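Frequently Asked Questions: Teaching Table Tasks by Hand

Venckus Demonstration Program
Last updated May 2019

What does the program do?

We collect demonstrations of ordinary table work so that a robot can learn from them. A person does the task, the movement of both hands is recorded, and the recording is used to train the controller. Table setting was the first task. Clearing and wiping are planned next.

Do I need to know how to program?

No. You need two working hands and some patience. New demonstrators spend their first session on practice runs that are not kept.

What is the difference between showing a task by hand and by remote control?

By hand, you wear the wristbands and do the job yourself at the table. No robot has to be present. By remote control, you sit at the Faten station and steer the arms with two handles while watching a screen. Remote control gives us data that fits the robot exactly, but it is slower and more tiring. Of the 1,831 recordings in the table set, 265 were made by remote control and the rest by hand.

What goes on my wrists?

A soft black band with white modules attached. The square printed markers let the cameras work out where each wrist is and which way it is turned. Keep your sleeves pushed up past the band, and let the cables hang toward you. If a cable ends up across a plate, stop and move it before you go on.

How should I handle the cutlery?

Pick up one piece at a time by the handle and set it down at its final angle if you can. Small corrections are fine. Sliding a fork a short way with your fingertips is something people do all the time, and we want the robot to see it. Both hands may be busy with different pieces.

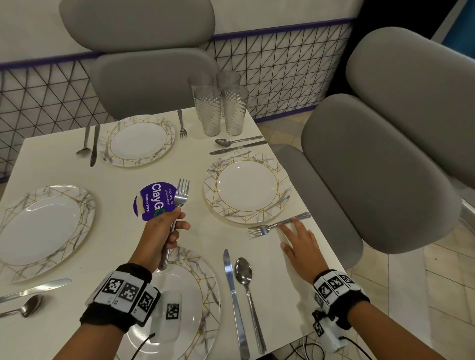

Marjatta Juntunen wrote to us that she had been told to keep the idle hand in her lap, and that her runs came out stiff because of it. She asked whether those should be done over. They don't need to be. That rule was in the April instructions and has been dropped - let the other hand do what it would normally do.

What if I drop something or put it in the wrong place?

Keep going and fix it the way you would at home. Press the foot switch once afterward so the run is tagged as containing a correction. Only stop if something breaks or a band comes loose.

Does every place have to be set the same way?

The practice card shows one layout, but runs do not have to match it to the inch. If every demonstration is identical, the robot does poorly as soon as a plate is moved.

How do I handle the glasses?

Glasses can be moved one at a time or as a pair, one in each hand. Wrap your fingers around the lower part and keep them off the rim. Clear glass is hard for the cameras to pick out, so the wrist position matters more here than with plates. Try not to turn the markers under the table edge.
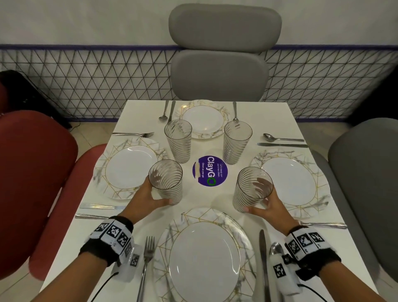 Two-handed grip on the glasses, four places set.

How long is a session?

A session has 39 runs, with a break whenever you ask for one. Most people finish before lunch. Remote control sessions are shorter.

Is my face or voice recorded?

The camera looks down at the table and your hands. Sound is switched off. Please take off rings with names or dates on them before you start.

Can I see what the robot learned from my runs?

Yes. Each trained version is tested on the Saneck arms, and demonstrators may come and watch. Ask for the test schedule when you sign in.

Can I have my recordings removed?

Write to Pirjo Jääskeläinen at the program office and give your demonstrator number. Recordings are deleted from the next release. We can't pull them out of a controller that has already been trained.

Where do I sign up?

At the Clultusier front desk, room 342. Bring a photo ID.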